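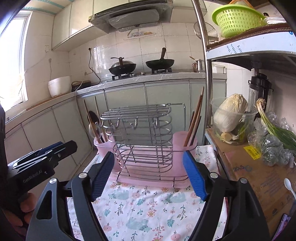

Two hand-held grippers at the dish rack, kitchen site

From: Shoshana Okafor
To: equipment list
Subject: Re: Gripper order for the Wasside kitchens

Murali, answers below, and one change to the numbers.

Murali Kulkarni wrote:
> Before I send the order up, can you confirm how many hand-held
> grippers we need? The February sheet says 16 and Anselmo's note
> says fewer. Also, are spare finger pads in the price or separate?
> Kushnir have quoted 525 for a pad and screw kit, and I don't know
> which line that belongs on.

Keep it at 16. Anselmo was counting pairs for the first kitchens only and left out Druvico, where we start after Easter. Every operator works with two, one in each hand, so an odd number is no use to us.

Pads are separate. Put the Kushnir kit under consumables and order 2 of them. The blue ribbed pads are the part I expect to replace most, as so much of the task list is wire racks, chopsticks and pan handles. I would rather have a kit on the shelf than stop a session for one.

I'd also like 5 hard cases added. Stefaniia has a price from Esteo but it leaves out delivery, so please ask them again before it goes in.

The robot arm stays out of this round. Nipon wants to see the kitchen recordings first – he will decide on reach and mounting after that, and the counters differ a lot from one home to the next.

Can you send the new total by Tuesday?

Shoshana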